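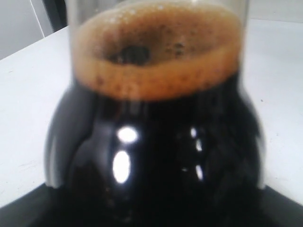 Gearóid Hanrahan reckons any carafe that won't fit in a dishwasher rack doesn't belong in a kitchen, and he'd sooner drink from a jam jar than wash another narrow neck by hand. I read his comment under my last coffee post twice, laughed, and then went and bought the Lustaseck anyway.

I'm so glad I did! It's a plain clear glass carafe, round in the belly and straight up through the neck, and I've used it every morning since January. I paid $66 for mine, which made me wince a bit at the counter (my old one came from a garage sale and cost less than the bus ride home), but I've stopped thinking about the money.

The pour is what won me over. My old carafe dribbled down the side every single time, and I'd got used to keeping a tea towel under it like a bib. With this one you tip it, the coffee goes in the cup, you stop, and it stops. Even the last cup comes out clean, with the thing held nearly upside down.

I also love seeing the coffee. Clear glass shows you the colour properly, and if you brew it as dark as I do it goes very nearly black, with that lovely caramel foam sitting up in the neck when it's fresh. My favourite thing is looking down at all the little bubbles before anyone's had a cup. You don't get any of that with a steel jug.

Filling it is easy enough if you go slowly. It does hold a lot, so if you take it right up to the neck use two hands, especially before you've had any of what's in it.

Now for the grumbles. It doesn't keep coffee hot for long. I timed it at home and after 12 minutes I wanted mine warmer, so it suits a table where people are drinking up and not one where you forget it until lunch. I've tried wrapping it in a wool sock and that helps, though it looks ridiculous.
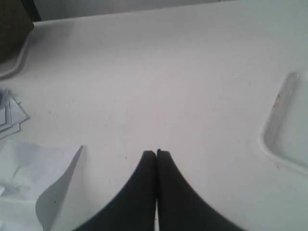

It also likes a bit of space. I give it a clear stretch of table, well away from papers and anything else I'd be sorry to see go brown, and I put it down in the same spot each time so my hand knows where to find it.

And yes, Gearóid, the washing. You do need a bottle brush, and a bendy one at that, to get round the shoulder where the neck meets the belly. Warm water and a spoonful of bicarb left overnight takes care of the brown film. Mine went a bit cloudy in the second month, and one soak brought it right back to clear.

Nurhan Oral asked whether it would do for iced tea. It does! Put the lemon in as thin slices though, or you'll be fishing them out with a chopstick.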